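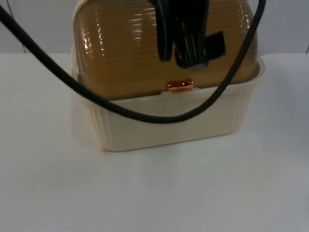 Domed lids and bread storage – vent or seal?

Forum: Kitchen and Pantry > Storage

crustline
Posted 7:12 am
Moved to Plilbridge in August and my bread has started going mouldy on day four. At the old place it went stale first, which I could live with. The loaf is a plain white sourdough, 70 per cent hydration, baked at home and cooled on a rack overnight. It goes into a plastic tub with a domed lid, on the bench, out of direct sun.
The lid rests on the base. There is no gasket, only a small coppery latch at the front. I had assumed that counted as vented. Do I drill holes, or go the other way and find something that seals properly?

hobart_oven
Posted 7:40 am
A resting lid isn't vented in any useful sense. The gap is small, the air inside doesn't move, and the loaf gives off moisture for days after baking. Inside the tub you will be sitting well above the humidity of the room. Put a cheap hygrometer in there overnight and see what it reads.
Sealing it tighter makes the mould worse and the crust softer. Drill.

Tamsin_R
Posted 8:05 am
Disagree with drilling as a first step. Once you have holes you can't go back, and plenty of tub plastics crack around a drill bit. Prop the lid on one side with a folded bit of card for a week. If the mould date moves, you have your answer and you haven't wrecked the tub.

crustline
Posted 8:31 am
Fair point on the card. I do have a hygrometer somewhere.
Does the colour of the lid matter? I've read that tinted lids keep bread longer.

hobart_oven
Posted 8:50 am
Not for bread over four days. Tint matters for oils, spices and some dried herbs kept for months. Starch going firm has nothing to do with light, and mould will grow in the dark quite happily.

pantry_ledger
Posted 12:16 pm
Two things being mixed up in this thread.
Staling is mostly starch recrystallising. It happens fastest at fridge temperature and much slower in the freezer. A bread tub slows the drying, but it does very little for the starch.
Mould is spores plus moisture plus warmth. The spores come from your kitchen air, your hands, the knife and the last loaf. If you have never washed the tub with anything stronger than dish soap, that's where I would start. White vinegar, leave it wet for ten minutes, rinse, dry fully with the lid off. Pay attention to any ribs or grooves in the plastic, as crumbs lodge there and stay damp. A dry nail brush gets them out.

Tamsin_R
Posted 12:44 pm
Agree on cleaning. Not sold on vinegar, it is patchy against bread moulds. I use dilute bleach and rinse twice.

pantry_ledger
Posted 1:02 pm
Bleach works. It also leaves a smell in older plastic that the bread picks up. Your call.

Sachiko Shimada
Posted 5:27 pm
I ran the baking side of a cafe in Junddale for several years and the storage question came up each summer. What we settled on:
Cut loaves stood on the cut face, on a timber board, under a cotton cloth, for the first day. After that, sliced and frozen. We stopped using tubs for crusty bread altogether and kept them for soft rolls and fruit loaf, where a soft crust doesn't matter.
If you bake one loaf at a time, slice and freeze half as soon as it is cool. A tub will manage the rest for two days in most weather.

hobart_oven
Posted 5:50 pm
The cloth works in a dry kitchen. In a humid one I get a leathery crust by the next morning.

Sachiko Shimada
Posted 6:14 pm
That crust will come back with five minutes in a hot oven. Mould won't.

crustline
Posted 7:03 pm
Hygrometer results. Room 50 per cent, inside the tub with half a loaf 28 points higher. I'd call that settled on whether a resting lid is vented.
Tub has been bleached, rinsed and is drying on the rack. Card goes under the lid tonight.

Tamsin_R
Posted 7:20 pm
Which hygrometer? The cheap ones drift badly above 70.

crustline
Posted 7:26 pm
It's an Undeo, the small round one. I haven't calibrated it.

pantry_ledger
Posted 7:41 pm
Salt test. Damp table salt in a bottle cap, both in a zip bag with the meter, leave for eight hours. It should read 75. Note the error and correct by that much.

crustline
Posted 9:15 pm
Bagged up now. Will post the reading tomorrow, and the mould date when I have one.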